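Robot Cell Technician (Simulation and Hardware Maintenance)
Melnyk Laboratory, Truketham Institute of Technology
Full-time, fixed term, with possible renewal
Closing date for applications: end of September

The Melnyk Laboratory invites applications for the position of Robot Cell Technician. The successful candidate will be responsible for the daily upkeep of a single-arm manipulation cell known as Kondau, and for keeping its simulated counterpart in agreement with the physical installation. The position reports to the Laboratory Manager and is based at the Provov Building on the main campus.

The Kondau cell consists of one pedestal-mounted arm with a two-finger gripper, placed beside a kitchen counter on which the research staff run tabletop handling studies. Every study is prepared in simulation before it is run on the hardware. The value of that preparation depends on how closely the two match, and small differences in base height, joint zero positions or finger length have in the past cost the group several weeks of repeated work. The technician will hold responsibility for both sides.

Duties

Inspect the arm, base plate and pedestal each morning before 9 a.m. and record the result in the cell log.
Check the torque of the base bolts every 14 days and after any collision or emergency stop.
Clean and inspect the gripper fingers, replace worn finger pads, and measure finger alignment after each replacement.
Route, secure and replace cabling along the arm so that no joint is restricted at the limits of its travel.
Carry out the joint calibration procedure and transfer the resulting offsets to the simulation files.
Maintain the simulated room, including the position of the base relative to the counter, the counter height, and the dimensions and weights of the test objects.
Diagnose faults in the drives, brakes and wrist sensor, carry out repairs within the scope of the service manual, and arrange outside service for all other work.
Keep a stock of spare parts and advise the Laboratory Manager when items need to be reordered.

The simulated room is modeled as an ordinary home kitchen with an adjoining dining area. Its counter is furnished with everyday items such as a mug, a bowl, eggs, a bell pepper and cutlery, and the arm is mounted at the counter's side.
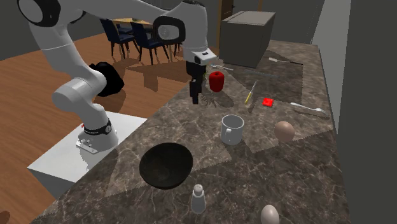
Applicants should expect to spend close to equal time at the bench and at the workstation. During study periods, which last up to 6 weeks, the balance shifts toward the hardware, and the technician is expected to be on site while the arm is in motion.

Required qualifications

An associate degree in mechatronics, electrical technology or a related field, or equivalent work experience.
Practical experience in the maintenance of industrial or collaborative robot arms.
Ability to read wiring diagrams and mechanical drawings.
Basic scripting skills, sufficient to edit configuration files and run test routines.
Familiarity with lockout procedures and safe working practice.

Experience with a physics simulator is desirable – training will be provided to candidates who are otherwise well qualified.

Terms of appointment

The appointment is for an initial period of 60 weeks at 40 hours per week. Benefits include health coverage, paid leave and access to evening courses at the Institute.

How to apply

Please submit a resume, a cover letter of no more than 5 paragraphs, and the contact details of two references through the Truketham employment portal. The letter should describe one repair or calibration task the applicant has carried out alone, including how the result was checked. Shortlisted candidates will be invited to the Provov Building for an interview and a practical exercise at the cell.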